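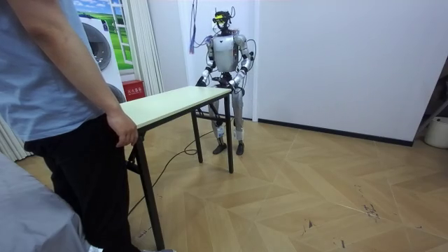
I went to the Stustarex open day on 25 Jan 2023 with low expectations, and the hands mostly met them.

The invitation promised a side-by-side trial of two hands on one humanoid, the Skutex and the newer Brodatness, with visitors allowed to pick the objects. We were 30 people in a place meant for half that, so they took us through in small groups. Mine had Leif Østergaard in it, who buys equipment for a packaging firm and kept asking what breaks first. He never got a straight answer.

Grethe Juhl ran the trial from a folding table with the robot standing at the far end. A folding table is a forgiving choice. It gives a little when you push down on it, and a hand that comes in too low gets away with it. I asked for something stiffer and was told the height was "representative." Of what, I don't know.

The Skutex went first. It picked up a paper cup, a roll of tape and my keys, and dropped the keys twice before it got them. The Brodatness got the keys on the first try, then crushed the cup. Juhl put that down to a force setting left over from the morning, and changed it, and the next cup survived. Fine, but nobody had changed a setting for the Skutex - and that makes it a poor comparison.

Each hand got 3 tries per object. The handout claims 700 grasps in house without a failure, with no list of what was grasped. Steinar Hjaltested, who wrote the control software, was more open over coffee. He said swapping hands takes 30 minutes, most of it cabling, and that he would not leave either one running overnight.

They plan another open day in August. I'll go if they publish the object list first. Leif says he is waiting for a price.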